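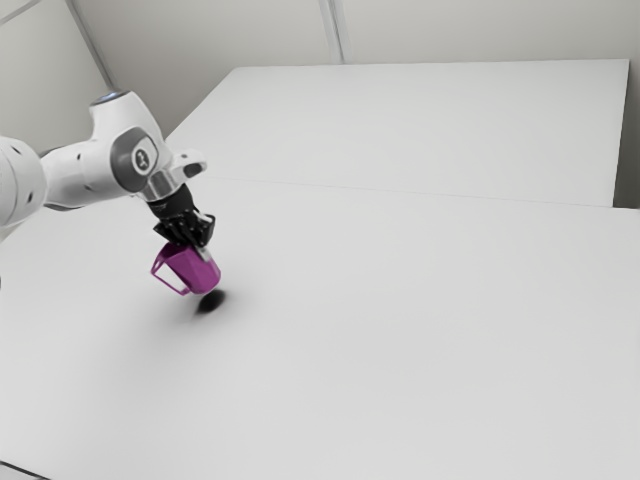 Our first winter with underfloor heating

I've wanted warm floors since I was a child standing on my gran's kitchen tiles in bare feet, and now we've finally got them! Leszek Walczak fitted the pipes in March, when we had the back room up anyway, and I've spent the cold months since getting to know the system.

The big surprise was how slow it is. With our old radiators I'd turn the dial and hear them tick within minutes. The floor takes most of a morning to wake up, so I stopped fiddling and now leave it at 19 degrees all day, dropping it a touch at bedtime. Much better. The room just feels even, right into the corner by the garden door where nothing ever used to get warm.

We paid some £800 extra for thicker insulation boards underneath, and I'd do it again tomorrow. Genowefa next door skipped them and says her floor never quite gets going (sorry, Genowefa, you did say I could mention it).

One tip if you're planning your own: take photos of the pipes before the screed goes down, with a tape measure in shot. I've used mine twice already, once for a door stop and once for a curtain pole bracket that ended up on the wall anyway.

Next up is the bathroom, and I can't wait. Leszek wants to start with the loops by the bath, I want them by the sink, and we're still arguing about it.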